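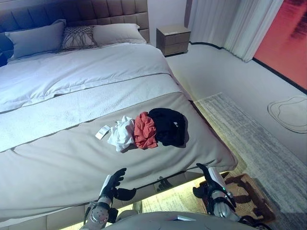

When does the second season of the studio talk show Lustari start?

The second season starts in July, on the Clivel channel, with the first episode going out in the late evening slot used for the first season.

Clivel confirmed the order in April 2022. The season runs to 16 episodes, each recorded as a single session and edited to fit a one-hour slot with breaks. The first season had shorter episodes, and the channel said the added time will go to the interview portion. The music segment that closed each episode has been dropped.

Production stays with Sukau, which also makes the quiz program Valdebenito for the same channel. Both shows will now use one control room and one lighting rig, with the sets changed over between recording blocks. Sukau said the shared setup shortens the changeover but limits each show to fixed recording dates. Guests who can't make their date will be moved to a later block or replaced, and no interviews will be done by video link.

The format is otherwise close to the original. Each episode has 3 guests from television drama or comedy, interviewed one at a time and then together. Clips from their earlier work are shown on a screen behind the host's desk, and the guests don't see the selection before recording. The guest list has not been released.

Clivel opened applications for audience seats on the day of the announcement and had received 1,768 by the time the form closed. Seats are assigned by draw, and applicants will be told by email which recording block they have been given. Tickets carry a name and can't be passed on.

Episodes will be added to the channel's streaming service the morning after broadcast, with captions. The first season remains available there until the new one begins, when it will be moved to the paid archive.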